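Renting the hands: is a gripper kit worth the money?

The Ketus hand-held kit has been on offer since August, and I have now been asked by five different people whether they should get it. My answer has been a bit different each time, so I am setting it down properly. In short, I think the grippers are good, the service wrapped around them is less good, and the price only makes sense if you already know what you want to teach.

For anyone who has only seen the leaflet, you get a pair of grippers that a person holds, one in each hand, and you do the job with them at a table. The recordings go off to be turned into something a robot arm can learn from. You can buy the pair outright and do the processing yourself, or you can take the subscription, where Ketus does the processing and sends back files along with a report. Parsa sells something close to it for less money and without the report. Nusov, who used to sell a competing pair, now only does repairs and spares.

I spent most of my time with the kit at a workshop in Plostumthorpe, where Assunta Greco runs the trials and was patient with my questions. I paid my own train fare. Ketus knew I was writing and did not ask to see this first.

The hardware is where I would start, and it is the part I have least to complain about. The fingers are big. They are plain black blocks with felt on the inner faces, and I had expected rubber, as on nearly every other gripper I have tried. Felt is kinder to small shiny things and to cloth. It also picks up whatever is on the table, and if you leave it dirty it starts to mark whatever you pick up next. The manual has half a page on cleaning and it should have two. It does not say which brush to use or when to give up and change the pads. 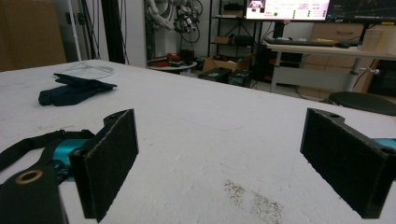
Pads are sold in packs and a pack costs 24 pounds. I think that is steep for felt. You can cut your own, and Assunta does, but the guarantee is worded in such a way that I would want it in writing that home-cut pads are allowed. I asked twice. The first reply told me that genuine parts give the best results and the second told me the same thing in a different order.

Weight is the next thing people ask about. The grippers are not heavy when you pick them up in a showroom. They are heavier after an hour, and they are heaviest when you are holding both out in front of you and trying to keep one still while the other does something fiddly. I am fairly fit and I wanted a rest well before the end of the first session. If you are planning to hire people to do this all day, plan for short turns and plan to pay them for the breaks. Ketus gives a suggested session length in its guide and I found it too long. Parsa's version is lighter, but it flexes when you squeeze hard and I trusted it less.

Then there are the cables. I had read a good deal about cordless kits and I was ready to mark this one down for having leads. Having used it I mind them less than I thought. They run back round the hand and you stop noticing them as long as you stay in one spot and don't turn in circles. A battery would add weight in exactly the wrong place. What I would like is a longer lead as standard. The one in the box suits a table pushed right up against the computer, and most benches I know have something else in that spot.

I come now to what the kit is for, and here I have a stronger opinion. The leaflet shows blocks being stacked. Every leaflet in this trade shows blocks being stacked. Blocks are easy and they tell a buyer nothing. If you get a demonstration, ask to bring your own things. Bring something with an awkward shape, something limp, something that has to go from one hand to the other on the way. The handover is where cheap grippers fall down. One hand has to let go at the moment the other has hold, and a person wearing a clumsy tool will either drop the thing or grip so hard with both that it twists. With the Ketus pair I could manage a handover after a morning of practice. With the Parsa pair I was still dropping things in the afternoon.

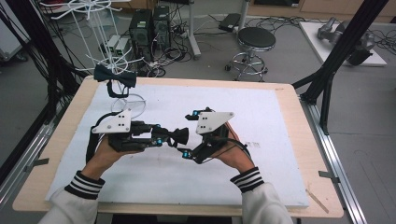
Shops and small packing firms are the customers I have in mind, and for them hanging, folding and passing matter far more than stacking. Fulvio Messina, who packs accessories for a mail-order firm and was thinking of taking the subscription, put it to me plainly: his staff spend their day on soft things and odd-shaped things, and if the robot can only do boxes he already has a machine for boxes. I think he is the right sort of customer to be cautious. He has since asked for a trial with his own stock, and I would advise anyone else in his position to do the same and to refuse a contract until it has been done.

That brings me to the service. The basic subscription covers 126 recordings a month. That figure sounds generous until you start. A recording is one attempt at one job, and attempts that go wrong are counted unless you catch them and delete them before they are sent. A beginner gets a lot wrong. On my first day I would have used up a good slice of the month on fumbles had Assunta not shown me where the delete button was. It sits in a second menu, behind the settings for the screen, and I can't think of a good reason for putting it there. It ought to be on the first page, and large.

I would also quarrel with how the allowance is set. A fixed number per month suits Ketus, because its own staff can plan their time. It does not suit a customer, whose work comes in lumps. You might want to record a great deal in the first fortnight and then nothing at all while you wait to see what the arm makes of it. Unused recordings are lost at the end of the month. Gyms do this sort of thing and I don't admire it there either. Let people carry them over for a quarter and I would have far less to say.

The report is good, I should say so. It comes back as a short document in clear language and it tells you which attempts were usable and which were thrown out, with a reason for each. Some of the reasons taught me something. I had been covering the objects with my own wrist without knowing it, and I had been starting each attempt before my hands were properly in place. A person had plainly read through my work. If Ketus were to drop the reports and hand the job to a program to save money, I would stop recommending the subscription that same day.

Setting up took longer than promised. The guide says you can be working within the hour. I had help and it took us most of a morning, mainly because the calibration has to be done again if anything on the table shifts by more than a hair. You will want a table that does not wobble and a plain, light surface to work on, and you will want to keep that surface clear. It needs a fair amount of room as well. People imagine a corner of a desk. Allow for the table, the computers, the screens, and somewhere for a person to stand with their elbows out.

On support I can only report my own experience. I rang in the evening and got an answering machine. I rang at ten the next morning and got a man who knew the product well and fixed my trouble in a few minutes. Email took three days. Nusov, which has no stake in selling me anything new, answered a general question about bearings the same afternoon, and I wish it were still making the things.

There is a larger argument that I keep having with friends, which is whether an ordinary firm should be doing this at all. One view is that the teaching ought to be left to the robot makers, and that a packer or a shopkeeper who rents grippers is doing the makers' work for them and paying for the privilege. I have some sympathy with that. Read the contract and you will find that Ketus may use your recordings to improve its own products. There is a box you can tick to refuse, and ticking it puts the monthly price up by 80 pounds. I think that is the wrong way round. If my work is worth something to them they should be taking money off.

The other view is that nobody at a robot maker knows how Fulvio's packers do their job, and if they are not the ones to show it then it will be shown badly. That is the view I lean towards. I watched a trained operator do a simple hanging task, and then I tried it, and we did it in quite different ways. Mine was worse. A robot taught by me would have been worse too. Skill of that sort sits in people who have done a thing many times, and a kit which lets them show it with tools in their hands is a better idea than asking them to write it down. I would add that they should be told what it is for, and asked whether they mind, and paid extra. I did not see a word on this in the Ketus guide for new customers.

So, to the people who asked me. If you have a technical person in the building, buy the pair outright and skip the subscription, at least for the first few months. If you don't, take the subscription for the shortest term they will sell you, refuse to let them keep the recordings if you can stand the cost, and learn where the delete button is on the first morning. If your work is all boxes, save your money. The Parsa pair is worth considering only if the price of the other rules it out, and then only for jobs done with one hand.

Ketus tells me a longer lead is on the way as an extra. I have asked what it will cost and will add the price when I hear.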